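Home | Reviews | Workshop | Events | Contact

Review: the Warholm gripper at the Clirkden open day
3 min read

Clirkden opened its workshop to visitors in March, and I went mainly to see the Warholm gripper. It sells as an add-on for small arms and is meant for light sorting.

Bořivoj Bartoš ran the demonstration. The job was picking up toy fruit and other small soft things from a table and dropping them in a bin. He started at 9 and took requests from the visitors.

The slow speed suits it. Grip force is set on a plain dial screen, and changing it between objects was quick. I asked for a berry and got it on the second try. Round, shiny pieces gave it more trouble than rough ones.

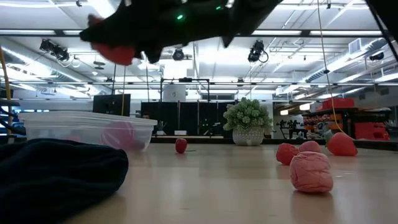 The pads are the part that wears. Bartoš said a spare set costs $144 and goes on with one small wrench. He gets 400 hours from a set, which seems short to me for the price. The manual is thin and the section on mounting needs a drawing.

I would buy it for a school or a small test bench, but I would wait for tougher pads before putting it on a packing line. 4 out of 5.

Comments

stadmont_mike: Does it fit the older Rees arm?

Pell: We have one. Buy two sets of pads up front.

K. Dorn: Was there parking?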